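Home | News | Trade | Textiles | Archive | Subscribe

Toltine revises care labeling for pile fabrics

2022-08-18 - By Ama Quaye

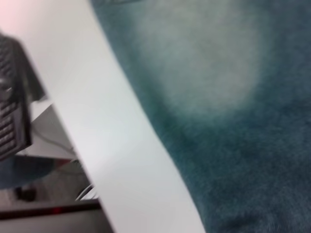 Textile supplier Toltine has changed the washing and drying instructions for its pile fabrics after a review of customer returns completed in July. The new labels lower the recommended drying temperature, remove the option of a warm iron, and add a line on brushing. They apply to all fabrics with a raised surface sold under the Aline name. The company said most returns listed fading as the fault, although in many cases the dye had not changed. On a dark teal pile, a pale gray patch with soft edges can come from worn fiber, from lost color, or from light reflecting off the surface, and a visual check alone does not separate the three.

Returned pieces were examined at the company's finishing plant in Assunção. Technicians brushed each piece in one direction, photographed it under a fixed lamp, then turned it and repeated the process. Where a pale area moved or disappeared, the piece was recorded as sound. Where it stayed in place, a sample was cut and the pile height measured.

"A crushed pile reflects light at a different angle from an upright one," said Wellington Honorato, who manages the test room. "The customer sees a lighter area and reports a color fault. We need to record the direction of the pile before we record anything else."

The review covered 2,000 returned items. Toltine said 1,000 of them showed no measurable loss of color. The remainder included heat damage to the fiber tips, abrasion, and dye loss from bleach or strong detergent. Heat damage was most common in items dried on a high setting, and it cannot be reversed by brushing or steaming.

Under the new instructions, pile fabrics should be washed cold, turned inside out where the item allows it, and dried on a low setting or on a line. Fabric softener is no longer recommended. Labels on existing stock will not be replaced, but a printed card will be added to each package.

Retailers will also receive a revised return form with 3 new fields: drying method, detergent type, and whether the item was brushed before inspection. Brustska, which distributes the fabrics to hotels and smaller stores, will begin using the form first. Its purchasing manager, Ivone Marinho, said the earlier version asked only for a description of the fault - usually one word - and gave store staff no basis for accepting or refusing a claim.

The price of the fabrics is unchanged.

Contact the news desk | Copyright 2022 | Back to top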